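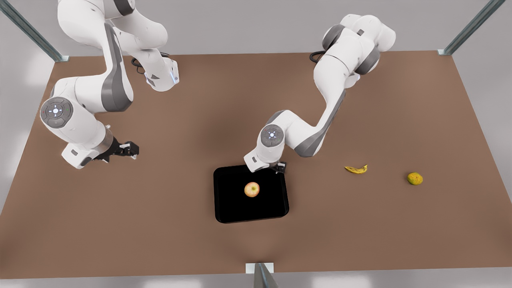
Fistach Castings has been pouring aluminium and bronze in Wenlow for longer than most of our customers have been in business, and we'd like to think we've become fairly good company along the way. We're a sand and gravity die foundry with our own pattern shop, which means you can come to us with a finished drawing, a pencil sketch or (as happens more often than you'd guess!) a broken part wrapped in a tea towel, and we'll work out how to make you another one. Housings and covers are a big part of our week, and if you look at the smooth, rounded white links on those two robot arms, you'll have a fair idea of the sort of shape our patternmakers enjoy: generous curves, no hard corners, and somewhere sensible for the metal to flow. We do plenty of plainer work too, of course, and a square bracket gets the same care as anything else.

OUR STORY

The business started in a leased shed behind the old Omura boatyard, pouring cleats, fairleads and rudder fittings for the local fleet. The fishing trade thinned out, the pump and irrigation trade picked up, and we followed the work inland to our present site on Solheim Road. We now have 3000 square metres under the one roof, covering moulding, melting, fettling, heat treatment and machining, plus a lunch room that finally has decent air conditioning.

Genowefa Sowa runs the place these days. She came to us as an apprentice patternmaker, moved across to estimating when her knees had had enough of the moulding floor, and bought the company from the founding family when they were ready to retire. She still checks the core boxes on any new job, and she'll probably ring you herself if your drawing has a wall thickness she doesn't like the look of.

WHAT WE MAKE

Our castings go into pumps, valves, agricultural machinery, lighting, marine fittings and the odd bit of public sculpture. We're happy with short runs, and a single replacement part is no trouble at all. At the other end, our gravity die line suits repeat orders from 300 pieces upwards, and the biggest single piece we've poured so far was a bronze bearing housing of 486 kilograms, which took two cranes and a very quiet morning.

We keep customers' patterns on labelled racks in a dry store, free of charge for 8 years after your last order. Timber patterns are looked over before they go back into use, and if yours needs a repair we'll tell you the cost before anyone picks up a chisel.

COME AND SEE US

We love a visitor, particularly one with a tricky job tucked under their arm. Pours are usually on in the afternoon, so that's the time to come if you'd like to see metal moving. Closed shoes and long trousers, please, and we'll lend you the rest. The office is also open on Saturday mornings for pick-ups and a chat. Ring the bell at the roller door if the front counter is unattended, as we're probably out the back with the kettle on.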